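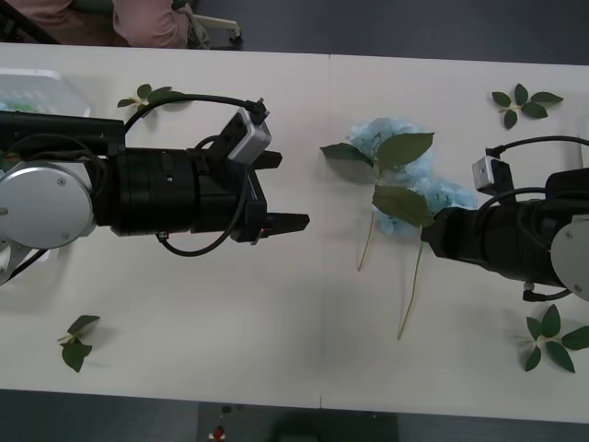 Week 4: Color names, color words, and why your "blue" is not my "blue"

Let's start with a puzzle that has kept linguists arguing for decades, and that I still love teaching: how does a language decide where one color stops and the next begins? The light itself is no help. It slides smoothly from one wavelength to the next, and we are the ones who put up the fences. Take the hydrangea in the picture. I call the artificial flower pale blue, and most English speakers would be happy with that. A Russian speaker has to make a choice that we don't, between goluboy (lighter blue) and siniy (darker blue), and those are two everyday words, as separate as pink and red are for us. Then there are the leaves. English says green and moves on, but plenty of languages have a single basic word that covers both the leaves and the flower!

Linguists call that kind of word a "grue" term. Older Japanese ao is the famous case, and you can still hear it today: the go signal on a traffic light is called ao, and so are fresh green leaves. Welsh glas used to reach across blue, some greens and some grays. Vietnamese xanh covers both, and speakers add a second word when they need to be exact (xanh like the leaves, xanh like the sky).

Basic color terms

For this course we use the usual tests. A basic color term is a single word (so "light blue" is out), its meaning isn't part of another color's meaning (crimson is a kind of red, so it's out), it isn't limited to a few things (blond is out — try it on a car), and everyone knows it. English is normally said to have 11. Russian is often given 12, with the extra blue.

The homework survey

You'll be using the word lists that Shih-chieh Lo collected in the town of Flandton, and they are a treat. Shih-chieh sat with paint chips at a kitchen table, mostly in the evening, and wrote down the first word each person said. There are 78 speakers and 2578 usable answers in the set. Read the answers between green and blue slowly. People hesitate there, laugh, change their minds, and go hunting for fruit and weather and old cars, and it's all written down in the notes column.

Two things to watch for:

Answers marked P are from the Pusum Street group, who saw the chips in a different order. Keep them apart from the rest until part three.

"Teal" and "turquoise" get swapped constantly. Don't merge them! Aiman Ngau merged them last year and lost the best pattern in the data, and has kindly let me tell you so.

Reading

Berlin and Kay, Basic Color Terms, first chapter. It came out in 1969 and a great deal has been said against it, so read it with a pencil. Then the short piece on Russian blues by Winawer and others, which asks whether having two words makes you faster at telling two blues apart. I'd like us to spend a good half hour on their method.

For next time

Pick one object at home that you can't name the color of. Ask three people, write down exactly what they say (including the "umm"), and bring the list with you. Section leaders will collect them at the door.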